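Keeping apples at home

Apple storage is the old household habit of holding fruit from the fall harvest well into winter, and it is still practiced in more homes than one might guess. In the hill town of Loststead, families once put up as many as 3,000 apples apiece, mostly the tart, thick-skinned Bivura.

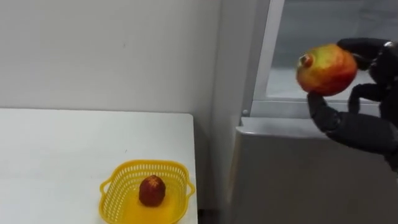
Skandasance growers, for their part, maintain that the Bivura is no good before December, and that anyone eating it sooner has only themselves to blame for the sour face.

Cool, moist air is what keeps an apple crisp, and in a modern kitchen that usually means the refrigerator – the crisper drawer, if there is room to spare.
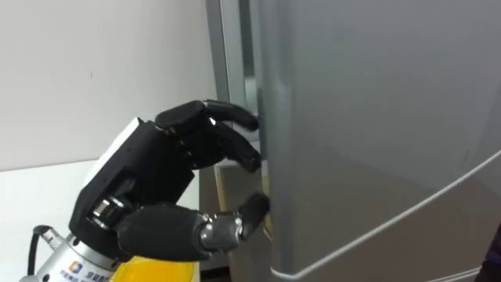 Hand at a refrigerator door.

Bruised fruit is best eaten first. Apples give off ethylene, a gas that hurries ripening along, and one soft fellow can spoil the whole company around him. 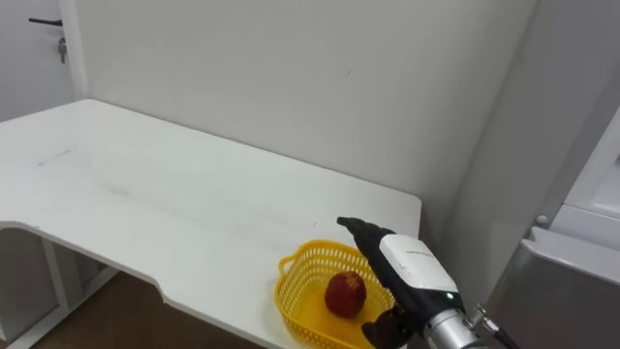

Early apples are poor keepers as a rule, while the late MacPherson will stay sweet for 8 weeks or more if it is left well alone.

Older cellars held roughly 80 crates, set on slatted shelves
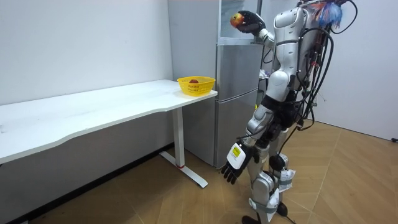 so that air could pass beneath them, and the door was opened on cold nights to let the chill come in.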